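Section 4 -- Start of shift with the Kunside arm

For: bench staff, Clutdale packing room
Read with: Section 3 (power and e-stop), Section 7 (jams)

What changes for you

The arm takes over the pick-and-place on the small parts line. You don't. You used to move each part by hand, tray to bench to bag. Now you load trays, watch, clear jams, sign off the batch. Less reaching, more looking. The first couple weeks feel slow, that's normal, don't try to beat it.

Job titles and pay bands stay as they are. Bench rotation is now every 3 hours for whoever has the arm station. Watching is more tiring than it sounds -- take the rotation even if you feel fine.

Before you start

You need:
Your badge
Batch sheet from the Thevar screen (print it, the screen times out)
Lint cloth, dry
Key for the Voltimer cabinet, hook by the door

4.1 Power up

1. Check the e-stop is out. If someone left it pushed in, find out why first. Look in the shift log.
2. Cabinet key to ON. Wait for the steady green light. Blinking green = still loading, leave it alone.
3. Badge in at the Thevar screen. Your name should come up. If it shows the last person, badge out and in again.
4. Press HOME. Stand outside the yellow line while it moves.
5. Arm stops by itself over the bench. If it stops anywhere else, press HOME one more time. Twice and still wrong, call maintenance.

CAUTION: Home move is faster than the work moves. Hands, sleeves, lanyards out.

4.2 Finger check

Do this every shift, even if the last crew just did it. Takes a minute.

1. On the screen pick TOOLS, then FINGERS, then CLOSE EMPTY.
2. Open the wrist camera view, full size.
3. Look at the tips. Compare with the view printed here.
4. Press OPEN, then CLOSE EMPTY again. Tips should come back to the same spot.
5. Tick the box on the batch sheet. Intials next to it. 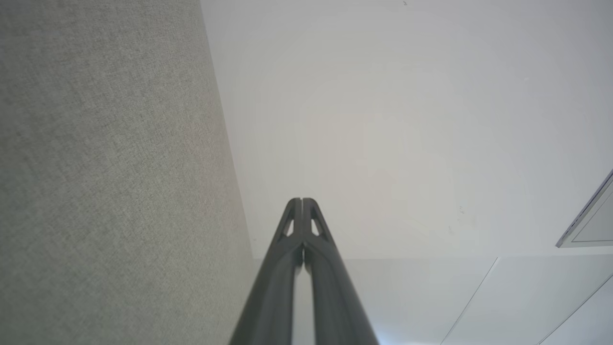 The finger check is the one job on this list that used to belong to maintenance, and it's yours now. You don't need tools for it and you are not expected to fix anything. You're looking for tips at the same height, side by side, with only a very thin slit of light between them. The slanted opening on one finger should mirror the one on the other. Lower down the arms spread apart and look blurry -- ignore that, the camera is too close to focus there. One tip higher than the other, or a wide gap at the top, means stop and call. Don't bend it back by hand.

Note: small marks and scuffs on the bench surface are fine. Log new deep ones only.

4.3 Clear the bench

1. Nothing on the bench except what the batch sheet lists. No cups, no phones, no tape guns.
2. Wipe with the dry cloth. No spray -- the film it leaves confuses the camera.
3. Tray goes in the left slot, notch toward you. Push till it clicks.
4. Empty bags in the right slot, open side up.

4.4 First run

1. Pick SLOW RUN. It does 17 parts and then stops and waits for you.
2. Check all of them against the batch sheet. Yes all.
3. If good, press ACCEPT. Arm goes to normal speed.
4. If 1 or more is bad, press REJECT and tip the lot back in the tray. Run again. Two rejects in a row, call your lead.

Note: the part counter on the screen does not reset between shifts. If it says 2,046 when you sit down, write 2,046 on the sheet as your start number. Don't zero it. Payroll does not look at this number and neither does your review -- it's for service intervals only.

4.5 While its running

Stay within sight of the screen. You may sit.
Listen for clicking at the wrist. Soft hum is ok.
Pause any time you want, any reason. Pauses are logged but you will not be asked to explain them.
To reach in, press PAUSE, wait for amber, then reach. Never reach on green.

CAUTION: A paused arm still has power. For anything longer than grabbing one part, use the e-stop.

4.6 Handover

1. Finish the bag in progress, then PAUSE.
2. Write the end count, any jams, anything odd. Short is fine.
3. Tell the next person out loud too. The log gets skimmed.
4. Badge out. Next person starts at 4.2, not 4.1, if the arm is still homed.

Hand-packing bench stays open through October for odd sizes and for when the arm is down. Sign up on the sheet by the Voltimer cabinet if you want hours there.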